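Killenbridge Makers' Market Moves to Larger Hall for July

KILLENBRIDGE – The Killenbridge Makers' Market will move to the Floneck building in July, with room for 21 more stalls than the current site. The market sells handmade clothing, quilts, bags and children's wear, much of it sewn from secondhand fabric.

"We had a waiting list for most of last year," said Nimal Patwary, who manages the market. "People were sewing all winter and then had nowhere to sell."

Stall applications are open now and close at 6 p.m. on the last day of the month before the market. Sellers must make their own goods. Printed or bought-in stock will not be accepted. 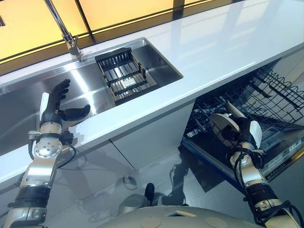 Fabric for the market's free sewing tables will again come from donated clothes. Skirts, shirts, curtains and bed linens are all welcome, and zippers and buttons can be left on. Donors are asked to wash everything first. Small pieces such as lace collars and trims can be done by hand in a kitchen sink and laid over a wire dish rack like the black one shown, with a towel underneath. Wool coats and leather cannot be used this year.

Ploline, a thread and notions supplier, is giving 4000 spools to the sewing tables. Dinesh Karunaratne will teach a beginners' class in skirt alterations – taking in a waistband, moving a hem and adding a patch pocket. Children may attend with an adult.

Admission to the market is free. Donations can be left at the Bogdan Street entrance during office hours.

Stall forms and class sign-up: Rami Awwad, market office, extension 2161.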